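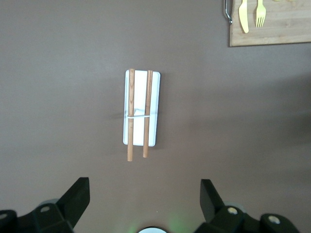 Eating Together: Shared Meals in a Student House
Project report by Darnell Bellamy
24 Sep 2025

Why I chose this subject

When I moved into Mallel House in February I knew how to cook one thing, which was lentil soup, and I ate it by myself at the desk in my room for longer than I would like to admit. Then somebody on my corridor knocked and asked if I wanted noodles (I did!), and I suppose this whole project grew out of that bowl. I wanted to find out how often the people in our house eat together, what gets in the way, and whether those who do it enjoy it as much as I have come to.

How I went about it

I put a short questionnaire under 45 doors and had 40 back, which pleased me no end. I then sat down for a longer chat with 10 of the people who had answered, mostly over tea and once over a very large rice pudding. I let them wander off the subject as much as they liked, and some of my best notes come from the wandering.

What people told me

Timing came up again and again. Those with evening lectures felt they had missed the meal before they had even got home, and one person on a late shift said she had stopped looking in at the kitchen door. Money mattered less than I had expected. Several people said that sharing a pot of something was cheaper, though they found it awkward to ask for the odd pound towards onions and oil.

I was very taken with how people talked about the table itself. Two of them had grown up with chopsticks at home and had ended up teaching half the corridor, with a good deal of laughing and a fair amount dropped on the floor. Others spoke about grandparents, about who was served first, and about whether it is rude to start before everyone has sat down (opinions were strong on this one).

What I would do differently

I would ask about breakfast, which I forgot entirely, and I would leave the forms out for another week so that people who were away could have their say. My thanks to everyone who fed me along the way.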